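3.2 Materials: the bread and the basket

The tidying task was built on a small set of table items that most people would know from a home kitchen or a bakery counter. Each layout had bread and one basket to hold it, set out on a light gray cloth. We chose bread for two reasons. Its shapes are uneven, so there is no single correct way to lay a piece down, and people have clear habits about where bread goes once a table is being put in order.

The bread pieces are toys. Real rolls were tried in an early round run by Chathurika Saha, but they dried out and left crumbs on the cloth, and the crumbs changed what raters thought of as tidy. The toy pieces came from the Plurdale play food range and kept their shape through the whole study. Figure 2 gives the starting layout that we call "paired," in which two pieces lie together and the basket stands to their right.

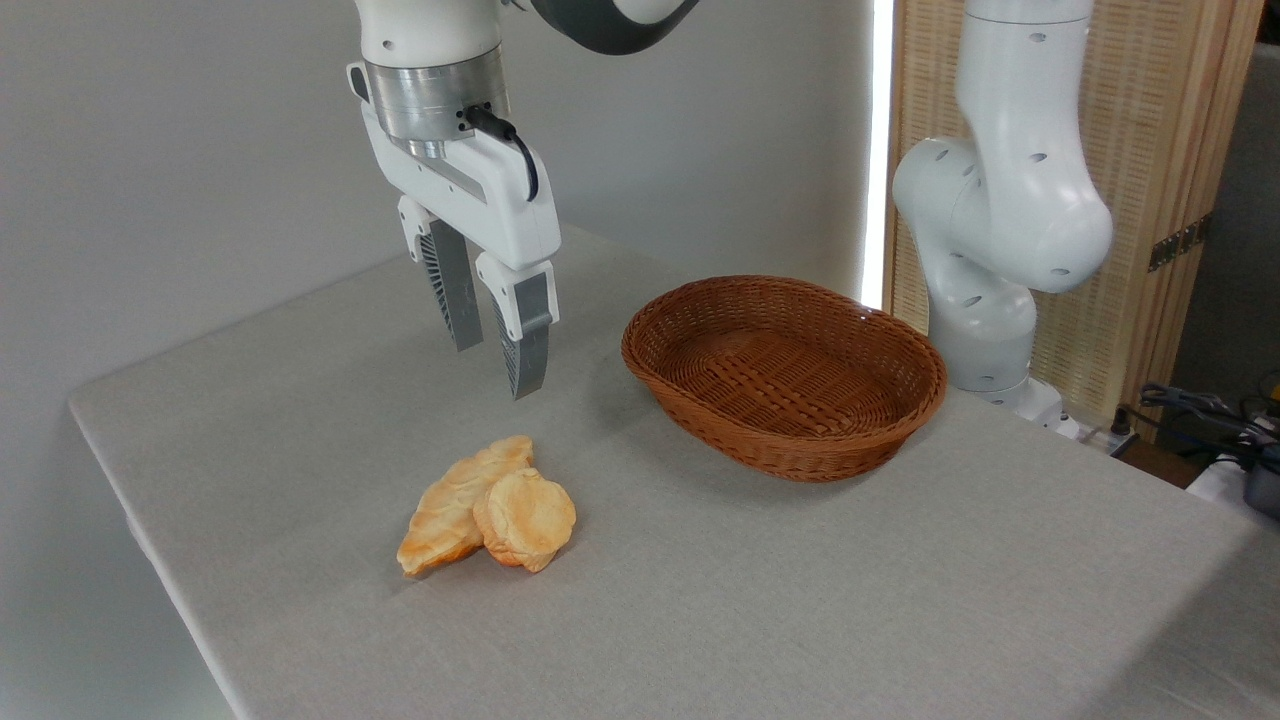
Figure 2. Paired layout: elongated pastry and round bun touching, with the empty wicker basket to the right.

The elongated piece has a ridged pattern like a leaf across its top. The bun is rounder and puffier, with a lighter top. We kept these two as a fixed pair because raters in the first round had no trouble telling them apart by name, and called them "the long one" and "the bun" without being asked to.

The basket is oval, shallow and woven from reddish-brown wicker, with a rolled rim. A deeper basket from Howlader was dropped after the first round. Bread placed in it sat below the rim, and raters who viewed the table from the side could not say how the pieces were lying. With the shallow basket this complaint did not come up again.

3.3 Layouts and rating

There were 4 starting layouts: paired, apart, near and far. In the paired layout the pieces touch or overlap. In the apart layout they are separated by at least the length of the basket. Near and far refer to the distance between the basket and the closest piece of bread. The cloth was smoothed by hand at the start of each session and left alone after that, so small changes in how it hung at the edge were not corrected.

Raters scored each finished table on a short form. The form asked whether the bread was in the basket, whether any part of it hung over the rim, and whether the table as a whole looked tidy. In all, 113 raters returned 478 forms. Sunil Haque checked the forms for missing answers every Wednesday, and incomplete forms were sent back once. 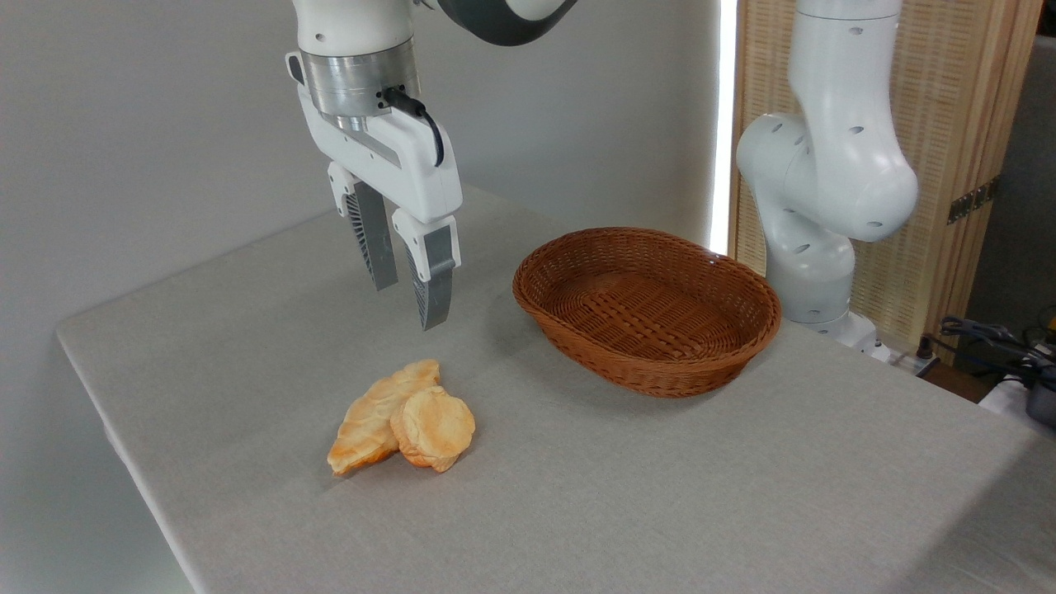 Does it matter if one piece of bread lies on top of the other in the basket?
It was allowed and did not lower the score by itself. Raters were told to judge only whether the bread was inside the rim and whether the table looked tidy.

Agreement between raters was highest on the first item of the form and lowest on the last. Almost 2 in every 4 written comments on the last item were about the basket standing at an angle to the cloth, a point the form did not cover. We did not add it later, as the forms from Gungate had already been collected by then. The same wording was used at the second site, Deludex, where the layouts were set out from a printed sheet and checked before each rater sat down.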